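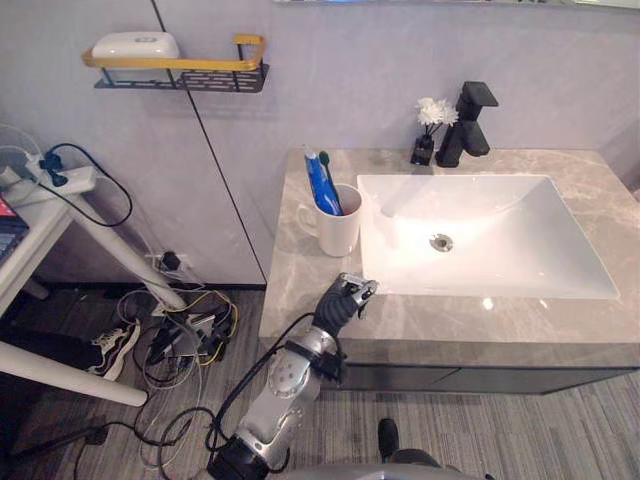 Filed under: Guides > Prop Making > Game Replicas

Print | E-mail this page

Section 6: Slicing and printing the Clisomport shield

This section covers the Clisomport shield from the game Plirura, using the free files by Nhàn Phùng. Finish Section 5 (scaling to your arm) before you start.

1. Unzip the download and open the folder marked "split." The single-piece file is for large printers only.

2. Load the rim parts first. Lay them flat side down and turn on supports for the grip slots only.

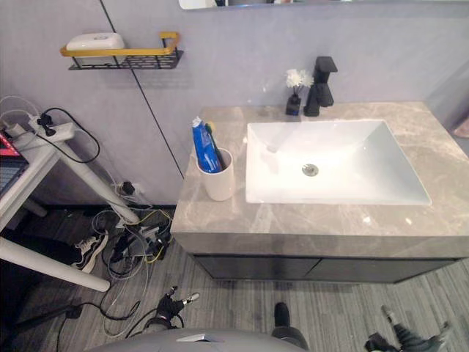

Can I print the rim in PETG if I have no PLA?
PETG works fine, but slow the first layer down and leave the part on the bed until it cools.

3. Slice one rim part and check the layer count. At the default settings it should read 2,022. A different number usually means the scale was changed after Section 5.

Note: The Baltmont profile turns on ironing by default. Switch it off for the rim - it adds hours and the surface gets sanded later.

4. Print the center boss with four walls. The mounting bolts pass through it and thin walls will crack.

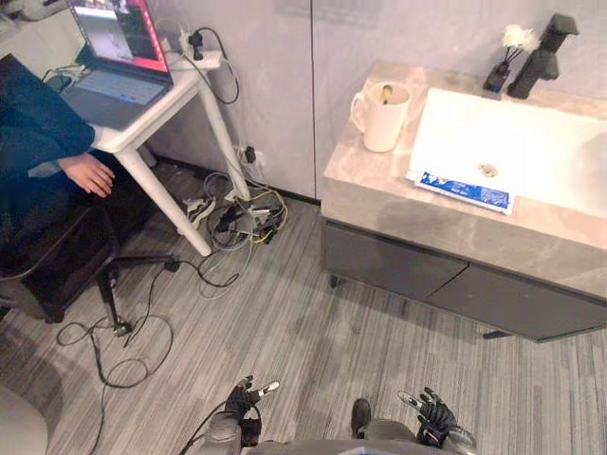
The boss also needs a brim, even on a textured bed. Trim it with a deburring tool once the part is off the plate, and keep the bolt holes clear of stray plastic.

5. Test fit the 2 grip brackets without glue. They should slide in with light hand pressure. If they bind, file the slot and leave the bracket alone.

Caution: Wear a dust mask when filing or sanding. Do not use a heat gun on the brackets.

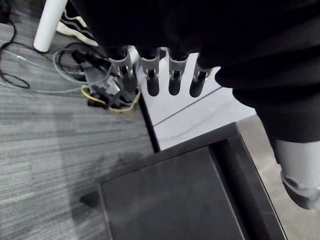 6. Label every part on the back with pencil before you go on to Section 7, Gluing and Filler.

Questions about this guide: use the contact form | Copyright Nghiêm Prop Guides | Back to top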